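About Mekano

Mekano is a supplier of enterprise storage and backup systems, with headquarters in Toledo, Ohio. The company designs, installs and supports on-site storage for organizations that must keep their records under their own roof: regional hospitals, county offices, credit unions, utilities and manufacturers. Its products are sold directly and through a network of authorized resellers in the United States and Canada.

Our History

The company was founded by Guilan Tang and Omar Zoubi, who had worked together on tape library maintenance and saw that many mid-sized customers were being sold equipment intended for much larger data centers. The first Mekano product was a replacement controller for aging disk shelves. It allowed customers to keep drives that were still in good order while moving to current network connections.

The controller business remains part of the company today. It was joined in later years by a full line of storage arrays, and then by the Jelus backup software, which Mekano acquired together with its development team. Jelus is now included with every array the company ships and is also licensed separately to customers who run hardware from other makers.

Products and Services

The Mekano array family consists of 3 models. The entry model is intended for a single office or branch. The middle model accepts expansion shelves and is the one most often chosen by county governments. The largest model is built with paired controllers and is supplied to customers who cannot schedule downtime during business hours.

Jelus handles scheduled backup, off-site copies and recovery testing. Administrators may set retention periods by department, and a written report of each recovery test can be produced for auditors. Version upgrades are included for all customers with a current support agreement.

Installation is carried out by Mekano staff or by a certified reseller. Before any order is accepted, an engineer reviews the customer's power, cooling and rack space and provides the findings in writing. Customers are under no obligation to purchase after the review.

Brivevbridge

In addition to its standard products, Mekano operates Brivevbridge, a migration service for organizations leaving discontinued storage platforms. Data is copied to the new system while the old one stays in use, and the final changeover takes place at a time agreed with the customer. The service is directed by Ilari Salminen and has completed about 200 migrations. Inquiries concerning platforms not listed in the Brivevbridge guide are welcome and will be answered by the engineering staff.

Leadership

Guilan Tang, Chief Executive
Omar Zoubi, Chief Technology Officer
Ilari Salminen, Director of Migration Services
Glenys Cartwright, Director of Customer Support
Odair Bezerra, Reseller Program Manager

Customer Support

Telephone support is available at all hours to customers with a current agreement. Calls are answered by support engineers in Toledo, who have access to the configuration records for each installed system. Replacement drives, power supplies and controllers are held in stock for every model under agreement, including models no longer sold. Customers who prefer to store their own spare parts may purchase a parts kit at the time of installation.

Reseller Program

Mekano offers 2 levels of reseller certification. The first covers sales and site review. The second adds installation and first-line support, and requires attendance at a training course held each August in Toledo. Resellers at either level may register a project with the company, after which Mekano will not quote the same project directly. Applications should be addressed to Mr. Bezerra.

Employment

The company employs engineers, technicians, software developers and administrative staff. Open positions are posted at the main office and sent to regional colleges. Mekano is an equal opportunity employer.

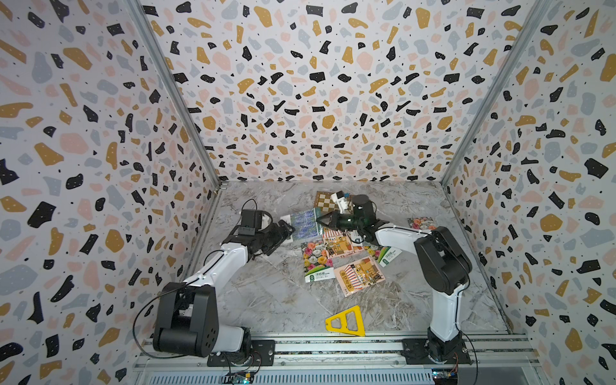

Two robot arms in an enclosed workcell.

Comments

dpruitt_it: Does Jelus still support tape as a second copy? Our auditor wants one set on tape and I can't find it in the spec sheet.

Mekano Support: Yes, tape is supported as a second copy in the current version. The supported drive list is available from the support desk on request.

Northfield Records Office: We used Brivevbridge for our move last year. The changeover ran one evening later than planned but everything was there in the morning, and Glenys's team kept us informed.

rackmonkey: is the parts kit the same for the middle and large models or do you need to buy both

Contact: Mekano, Main Office, Toledo, Ohio | Copyright Mekano. All rights reserved. | Back to top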